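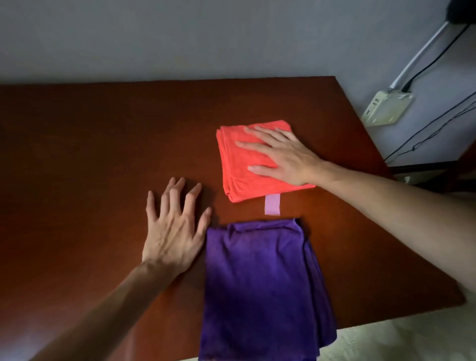
A hand presses down on a folded orange microfibre towel, with a purple one in front of it.

Towel-folding class promises tidier cupboards, for 20 pounds a head
Mar 28, 2018

A household skills firm called Lanano has begun selling evening classes in how to fold a towel. The first was held at the Nusitz community rooms, and the firm says it has taken 260 bookings for the spring, at 20 pounds each.

For that money you get ninety minutes at a table, a printed card of the folds and two microfibre towels to take home. Lanano says its method will "give back a third of your shelf". It did not say a third of which shelf, or how that was worked out.

The method is simple enough. The towel is folded in half, then in half again until it makes a rough square, and at each stage the air is pressed out with a flat hand, fingers spread. Lanano calls this last part "settling" and gives it a good quarter of the class. Most people who have ever owned an airing cupboard would call it folding a towel.

Some of it may be useful. Microfibre is slippery when stacked and tends to puff up, and a firm press does make a flatter pile, at least for as long as the hand is on it. Whether the pile is still flat the next morning is another matter. When we asked if anyone had measured a shelf before and after, we were sent a leaflet.

The leaflet refers to a survey of 932 households in which most people said they felt "calmer" after sorting out their linen. It was carried out by Lanano among people who had already asked for its brochure. There is no comparison with people who had sorted out nothing, or who had simply thrown away a few old towels - a step the course does not cover.

The colours are part of the system too. Orange is meant for the kitchen and purple for the bathroom, and matching sets are sold separately through the Sisodia homeware shop on the high street. The firm says students are free to use towels they already have, though the card shows only the coloured ones.

A second run of classes is planned for Kumov after Easter, with an advanced evening on fitted sheets to follow in December. Lanano also says it wants a teacher in every town in the region by 2025, which seems a lot of teachers for a square of cloth.

Places at Kumov are still available. Refunds are not given once the towels have been handed out. The library in Nusitz has three books on household storage, all of them with a chapter on towels, and they can be borrowed free of charge.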